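Burariについて

はじめまして。Burari(ぶらり)のページまでお越しくださって、ありがとうございます。名前のとおり、散歩の途中にぶらりと立ち寄るような気持ちで読んでいただけたらうれしいです。

私たちは、机の上に置いて使える双腕ロボットの学習キット「Katona」をつくり、高専や大学の研究室、町の工場の開発室などへお届けしている小さな会社です。もともとは包装機械の修理を請け負う3人の集まりでした。お客さまの工場へ通ううちに、「大きな機械を入れるほどではないけれど、手先の細かい仕事を少し手伝ってくれるものがほしい」というお声をたびたび頂戴するようになり、それなら自分たちで組んでみようかと、倉庫の片隅で始めたのがKatonaの最初の一台です。

キットには、アーム2本と土台のアルミフレーム、配線一式、それから操作と記録のためのソフトウェア「Nanley」が入っています。組み立てに慣れていない方でも、説明書を見ながら進めていただければ、たいてい5時間ほどで動かせるところまでたどり着けます(途中でお茶を飲む時間もちゃんと入れてあります!)。作業台に敷くシートや壁紙は、お好きな柄に替えていただいてかまいません。無地の台でばかり練習したロボットは、柄のある台に移ると戸惑うことがありますので、私たちもふだんから、できるだけにぎやかな柄を選ぶようにしています。
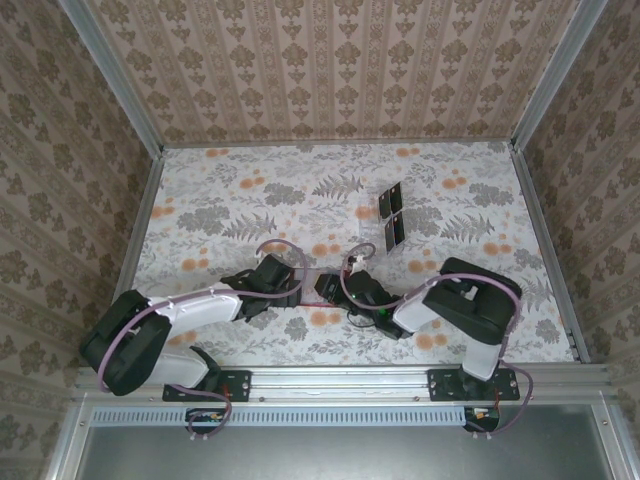 花柄のシートを敷いた作業台で、薄くて平たい小物を扱う練習です。

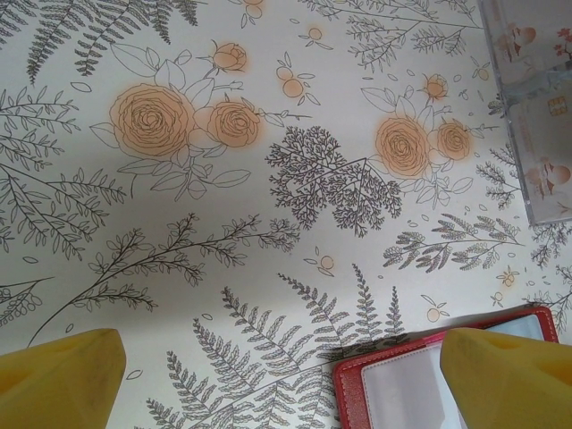

カード入れのような薄いものは、人の手なら爪の先でひょいと起こせますが、ロボットにとってはなかなかの難題です。つまむ角度や力加減、もう片方の腕の添え方まで、ひとつひとつ動きを覚えてもらわなくてはなりません。Nanleyには、こうした小物の扱いを中心に72種類の練習課題を収めてあり、導入したその日から順番に試していただけます。課題は難しさの順に並んでいますが、気になるものから始めてくださっても、もちろん大丈夫です。

ご購入の前に一度さわってみたいという方には、貸し出しもご用意しています。期間は2週間で、設置の日には当社の者が伺い、配線の確認から最初の課題までご一緒します。うまく動かないときのご相談は、電話でもメールでもどうぞ。写真を1枚添えていただけると話が早いのですが、「なんだか右の腕の機嫌が悪い」といったご相談でも、喜んでお聞きします。

毎年7月には、ショールーム「Joramville」で見学会を開いています。日曜日の午後、予約なしでお入りいただけて、操作の体験もできます。お子さま連れの方も多く、昨年は閉館の時刻を過ぎても順番待ちの列が残り、結局みなさんに体験していただいてから片づけを始めました。

貸し出しのお申し込みと見学会のご案内は、お問い合わせのページからお願いいたします。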